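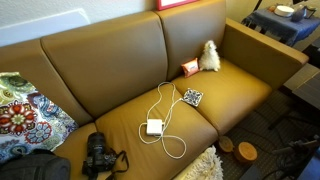
From: Everett Begay
To: the Steltisel house list
Subject: Re: Leather sofas – do you regret yours?

Hi all,

Catching up on this thread with a cup of coffee, and I have opinions, so settle in.

Corey Partington wrote:
> We are finally replacing the old fabric couch. My wife wants leather,
> tan or something close to it, three seats, nothing too puffy. I'm
> worried about three things. One, does it show every crease? Two, does
> stuff slide off it? Three, everybody in this house dumps things on
> the couch. Chargers, mail, toys, you name it. The fabric one hides
> it all down the cracks and has done so for years. I'd like to hear
> from people who have lived with leather for a while and not just
> from the guy at the store, who told me it would outlive me.
> Also, is 2,000 dollars silly money? The one we like is a bit under.

Corey, we've had our mustardy tan one going on six years. Three cushions across the seat, three behind, big square arms. It's from Ostrowski, the place out past the lumber yard, and it was the floor model, so we paid $1,181 with delivery. No, I don't think 2,000 is silly if you sit on the thing every night. I do think you should ask what they've got on the floor before you hand it over!

Creases: yes, you get them. The seats went first, little soft wrinkles mostly, and I fretted about them for maybe a month. Now I like them. Ours was very smooth and a bit stern when it came home and I was scared to sit on it in jeans (the rivets – my mother had views about rivets). It's friendlier now. If you want a couch that looks the same in year six as it did in the store, get something else.

Sliding: blankets, yes. We keep a patterned throw at the left end and it works its way down to the floor by bedtime if anyone so much as shifts. Desmond Kapoor told me once to tuck the back edge down behind the cushion good and deep, a whole forearm's worth, and that does help. He's also right that a heavy woven one stays put better than fleece. Fleece on leather is hopeless. Loose back cushions can creep forward too, so check whether yours are attached before you buy. I didn't know to ask.

Now the dumping. Oh boy. I can't tell you leather fixes that. Just going by what was lying on mine when I sat down to write this: the white laptop charger with its cable in a big figure eight all over the middle seat, one of the blue and white coasters, a little orangey-pink pouch, and the fluffy white animal propped against the back on the right. (There is a long-running dispute here about whether it's a sheep or an alpaca. I say alpaca, on account of the neck.) So that's a coaster on the couch, two feet from a perfectly good side table that we bought to put coasters on.

What I will say is that you SEE it. On our old plaid one a white cable could go missing for a week. On tan leather it's lit up like a runway, and somebody gets embarrassed and picks it up, usually me. And when things do go down the gaps you can get them out again without a fistful of crumbs and lint coming along. I run the crevice tool down the seams on Monday when I do the floors and that's really it.

A few things I've learned about the charger business, because it's the one that does real harm:

Don't leave the brick plugged in on the seat. Ours gets pretty warm and I don't like it sitting on leather, or under a cushion, or under a blanket. I moved ours to the floor and then it moved back, so I'm still working on the rest of the household.

Wind the cable loosely. I used to wrap it tight around the adapter and I killed two that way, right where the cord comes out. Big lazy loops and one of those fabric hook-and-loop ties.

Watch the coasters as well. The tile kind can have a gritty underside and I got a scratch on the arm from one, maybe an inch long. I stuck felt pads on the bottoms of the whole set after that. Felt sheets are cheap and you can cut them with kitchen scissors.

For cleaning I just use a barely damp cloth and then a dry one. Twice a year I put a conditioner on, the Zedis one in the flat tub, and I try it out on the back near the floor first every time, even though it's the same tub. Emmett Alcantara swears by plain saddle soap and his couch looks terrific, so maybe ask him, but he also has no kids and a chair he actually uses for laundry.

One more thing – measure your door! Then measure the turn after the door. Those boxy arms are great for resting a plate on but they don't squash, and we had to take the front door off its hinges. The delivery guys were good sports about it. It was sleeting.

If you want to come sit on ours before you decide, you're welcome any evening after seven. I'll clear you a seat.

Does anyone on here have a decent way of keeping a throw from sliding? Ashton Fairweather mentioned some kind of grippy mat back in April and I can't find the message.

Everett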